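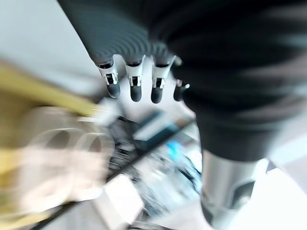
Something yellow, blurred.

Hello! I'm looking for a few people to come and help me sort out the project room at Storamcombe this November, and I'd love it if you'd read to the end before deciding it sounds dull (it isn't, I promise, or only in places).

A bit of background. We took on the room from Westerberg with most of their bits and pieces still in it, and ever since then things have been put down wherever there was a gap. I need 4 people for 2 afternoons, starting at one and finishing by five, with a proper tea break in the middle. You'll be sorting, boxing, labelling and carrying the light stuff across the corridor. The heavy stuff is going with Iltberg, who have a van and better backs than mine.

You don't need any experience. I'd like people who can decide whether a thing is worth keeping without holding a meeting over it, and who don't mind a chatty room. If you're a fiend with a label maker, please say so when you write, as I've got two and only know how to work one of them! 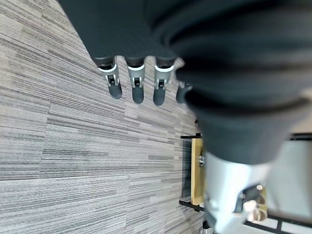 Floors are the other half of the job. Once the boxes are out I want everything vacuumed and the marks seen to, and then we can work out where the shelves should go. It's carpet tiles in there, grey and stripy, and the stripes shift a little from one tile to the next, so if you're the sort of person who can't leave that alone, bring kneeling pads and we'll have a chat about lifting a few. Soft shoes are best, and old clothes.

Pay is £30 an afternoon plus your bus fare, and lunch on the first day comes from Saka (veggie and not, tell me about allergies). There's parking at the back but it fills up early.

To put your name down, drop a note in at the Storamcombe front desk with a phone number and a line or two about yourself. No CVs please. I'll ring everybody back, usually after six in the evening.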